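# News from the newsroom: Skála Community Radio

Hello again from the studio, where the kettle has finally been replaced and the good chair has gone missing for the third time this spring.

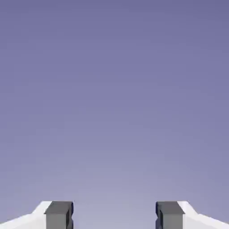 It's been a busy few months for us off air, and so many of you write in asking what everyone is up to that I thought I'd put it all in one place. Some of you have been listening since we were on for two hours a night, so you've more or less watched us grow up (or get older, anyway).

The biggest news first! Drahomíra is coming up to 19 years on the breakfast show in May. She started out reading the traffic from a desk in the corridor, back when "the traffic" in Zisau meant a lorry stuck under the railway bridge, and she was only meant to be filling in for a fortnight. I was on the late shift then, and we'd pass on the stairs, her with a flask and me with my coat already on. She has asked me not to make a fuss. I've ordered a cake.

If you'd like to send her a message, please do it soon, as I want to read some of them out during the eight o'clock hour. We put out a quiet call a couple of weeks ago, on a night when she was safely away at her sister's, and 260 of you have already written. I've been reading them on the tram and I've had to stop doing that, because people stare. One family told us they've had her on in the kitchen through three house moves and a new baby. Another listener wants her recipe for plum dumplings, which she has been promising on air for as long as I've known her and has never once given out.

Then there's the wedding. Our sports presenter and our weekend producer got married at the end of winter, in the little hall behind the church, and half the station was there. The other half was here, keeping us on air, and got sent a box of leftovers by taxi. I cried at the speeches and again at the first dance, and then lost a shoe somewhere near the buffet. It snowed when we came out, big soft flakes, and the bride had to be carried to the car over the worst of the slush. They're back from their trip now and pretending to be perfectly normal at work, though he has started bringing in two packed lunches.

And a baby on the way! Our afternoon newsreader is due in the summer and has been fielding name suggestions since she mentioned it on air. The phones hardly stopped. Thank you for all of them, including the gentleman who rang twice to put forward his own. She'll be with us until early June, and then we'll have a rota of familiar voices looking after her bulletins, me included, so please be kind about how I say the place names.

On the cycling side, the station team is riding in the Giro again. For newer readers, that's our own Giro, the one that goes round the reservoir and ends at the pub. Last year we raised 1,244 for the children's ward and came in well after everybody else. This year we're hoping for up to 2,000, and a slightly less embarrassing time. Our engineer has been training properly, with special shorts. I have pumped up my tyres. Unow, the bike shop by the station steps, is checking over everyone's brakes for nothing in the week before, which is very good of them, and I'd say take them up on it even if you think yours are fine. Mine weren't.

One sadder thing. The old cat who used to sleep on the record shelves died last month. She wandered in off the yard years ago and stayed, and plenty of you heard her on air at one time or another, usually in the middle of an interview. Thank you for the cards. They're up on the wall by the door to studio two.

Messages for Drahomíra can be dropped through the letterbox or left at the front desk any time before six. Put her name on the envelope in small letters, please, and hand it to somebody who isn't her.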